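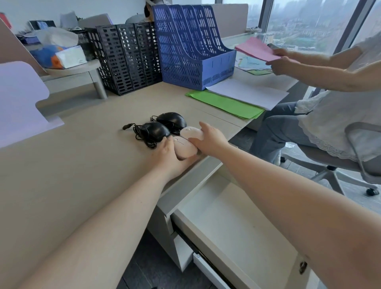 How does a computer mouse know where it's going?

Hi, it's Güven Dursun again! Last month a reader asked me why a computer mouse is called a mouse. Look at the black ones with their cables and I think you'll guess. A small round body, a long thin tail... squeak!

Some mice have no tail at all, and we'll get to those. First let's talk about what a mouse does all day.

The tiny camera underneath

Turn a modern mouse over (ask first if it isn't yours) and you'll usually find a little window on its belly. Behind the window there's a light and a very, very small camera. The light shines on the desk and the camera takes picture after picture of it, more than a thousand every second!

Your desk may look smooth to you, but up close it's full of bumps and specks. The mouse compares each picture with the one before. If the specks have slid to the left, the mouse must have moved to the right, so it tells the computer, and the arrow on your screen moves too.

Please don't stare into the light, even if it's a pretty color. Some mice use light you can't see at all.

Older mice had a rubber ball inside instead. It rolled along the desk and picked up fluff and crumbs, and when I was at school I spent a lot of time picking the fluff out again. Yuck.

Buttons and the wheel

Press a button and a tiny switch inside goes click. The wheel in the middle is for scrolling, so you can zoom down a long page about sharks without dragging anything.

Tails and no tails

A wired mouse sends its messages down the cable and gets its electricity the same way. A wireless mouse sends its messages by radio, and it needs a battery.

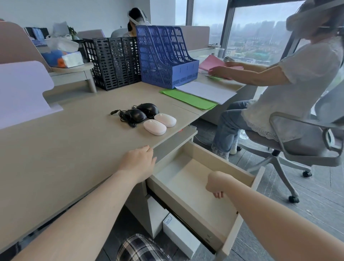
Four mice on the desk, and an open drawer with nothing in it.

Try it yourself

Put your mouse on a sheet of plain paper and move it slowly. Then try a magazine cover, a wooden table and a clear glass plate (carefully!). Where does the arrow move nicely? Where does it jump or get stuck? Clear glass is often the hardest, and now that you know about the specks, see if you can work out why.

Write your results in a notebook. I got the biggest jumps on the glass plate.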